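Skakik: a dining room to practice picking in

4 min read

August – by Luana Dantas

Last updated: Tue 12 September

Skakik is a simulated room for people who are building their own pick-and-place setup and want to try their code before they let it near real furniture. You get a table, a set of chairs, a white jointed arm with a two-finger gripper, and a handful of small things to pick up. It runs on an ordinary desktop, it loads fast, and I have had more fun with it than with anything else we've made on the shared computer at Skorncombe.

It started as a side job. Behrouz Bagheri and I were putting an arm together in the workshop, and we kept losing whole evenings to one mistake: we'd write a reach, run it, and find out that the elbow wanted to be exactly where a chair was. So Behrouz modeled a chair. Then a table. Then Cremilda Assunção got hold of the project and we had floor tiles, a maroon wall and a potted plant (I love the plant).

What it's good at

Most practice scenes give you a flat bench with a cube in the middle. That's fine for a first evening and we used one too. Skakik puts the work down on a chair seat, with a backrest standing up on one side and a table edge on the other, so the arm has to come over and down into a fairly tight space. If your planner only knows how to approach from straight above a wide open surface, you'll find out within a couple of runs!

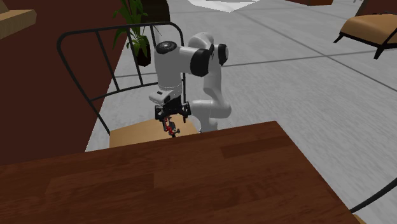
Low over the cushioned seat, chair back close to the gripper.

The backrests are thin rods, and they're modeled as thin rods for collisions too. We tried wrapping each chair in one simple box at first. It was quicker, but then the arm refused to reach through gaps that were plainly there. Now a finger can pass beside a slat, or clip it, and you get a contact message in the log with the name of the part it touched.

Seats come in two kinds, cushioned and plain wood. Switching between them changes the surface height a little and the friction a lot. Please try both! My first grasp routine worked beautifully on the cushion and shoved everything across the wood.

Small items to pick up

The item set is deliberately mixed. There are chunky things that forgive a bad grasp, and there are slim ones, where the angle of the fingers matters as much as the position. Nivaldo Moura wrote the placement code, which comes with 30 starting layouts and will generate more if you give it a seed. An item can land square to the seat or at any angle across it.

The slim items are the ones I'd spend time on. Something thick at one end and narrow at the other will close up nicely in the fingers if you take it by the thick part, and will swing if you take it by the thin part and lift too quickly. Start with the fingers a little open above the seat, line up the wrist, then go down slowly. Our sample routine does it in that order and you can change each speed separately.

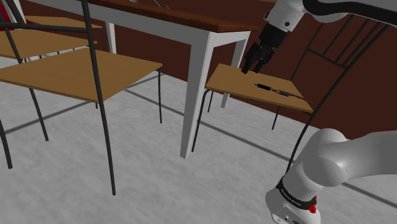
What's in the download

The room, with the table and all the chairs as separate models you can move or delete.
The arm and gripper, already placed and ready to drive.
The item set and Nivaldo's placement code.
A sample pick routine with comments (mine, so blame me for the spelling).
A batch script that plays 100 runs back to back and writes one log line for each.
Two extra camera views, one from across the table and one low down near the arm base.

What you need

A desktop or laptop with 16 GB of memory. A graphics card helps with the shadows, but you can turn the shadows off and the physics stays the same. We build it on the Irnus machine in the back of the workshop, and Behrouz runs it at home on a laptop that is older than that.

You don't need an arm of your own. Plenty of the people at Skorncombe who use the scene are still choosing parts.

Fitting it to your own room

All sizes are in one settings file. Everything ships at 100 percent scale, and each piece of furniture has its own number, so you can make the table taller without stretching the chairs. Measure your real table first, then the seat height, then where your arm base will stand. The base position is the one we got wrong: ours was a hand's width off for most of August and we couldn't work out why every grasp came in short.

Known rough spots

The plant has no collision shape yet, so the arm goes straight through the leaves. Cremilda is on it.

Dragging a chair while a run is playing can leave it slightly sunk in the floor. Pause first.

The low camera view loses sight of the fingertips on some long reaches. Switch to the other one, or move it – the position is in the settings file with everything else.

Getting a copy

Skakik is free for home and workshop use. Ask at the Holanda desk in Skorncombe and we'll put it on a stick for you, or write to Albane Riviere, who looks after the download list. If you build a new chair for it, send it to her as well. We'd love a stool!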